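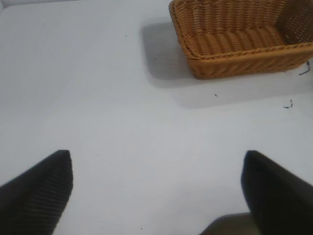

How do you clean a woven basket without wrecking it? Brush first, then a barely damp cloth, then let it dry right through before anything goes back in.

I've been cleaning the baskets at our place this month and a few people asked what I do, so I'm putting it in one thread.

Take everything out and tip the basket upside down over newspaper. Bang the base with your palm. Crumbs, grit and bits of old leaf come out of the weave and there's always more on the second go.

Next, a dry brush. I use an old pastry brush for tight weave and a toothbrush for a braided rim. Go along the strands. Going across them lifts the ends.

Vacuum after brushing if you've got the soft attachment. Low suction. I snapped a strand on a bread basket last year with the bare nozzle.

For the cloth: warm water, one drop of dish soap in a big bowl, wring it out as hard as you can. Wipe, rinse the cloth, wipe again. Don't soak natural wicker. Mine sagged on one side after I left it in the laundry tub and it never sat flat again.

Drying is the slow bit. Mine get a day on the clothes rack out of direct sun, turned over at lunchtime. In April that's plenty here. In winter I give them two.

Svenja Sauerland asked about mould. Equal parts white vinegar and water on a cloth, wipe, leave it outside in the breeze. If the smell's still there after a second round I'd let that basket go.

She also asked about loose ends. Snip them with nail scissors, or tuck them back in with a skewer if they're long enough. A tiny dab of wood glue holds a tucked end. Peg it overnight.

Colour can go a bit flat afterward. I've tried a wipe of lemon oil and it did help, but it was sticky for a week and picked up dust. I don't do it now.

Remigiusz Wieczorek says he lines his with a tea towel so he only has to wash the towel. Fair enough. I do that for bread and onions, but not for the one that holds keys and mail.

Wipe the table too before you put the basket back. Grit under the base scratches, especially on a white top where every mark shows up grey.

Painted baskets are different and I haven't got any, so I can't help there. Same for the plastic ones, though I'd guess you can just hose those.

Next one to do is the big one in the hall cupboard. It's got nineteen years of Christmas ribbon in it, so that's a job for a long weekend.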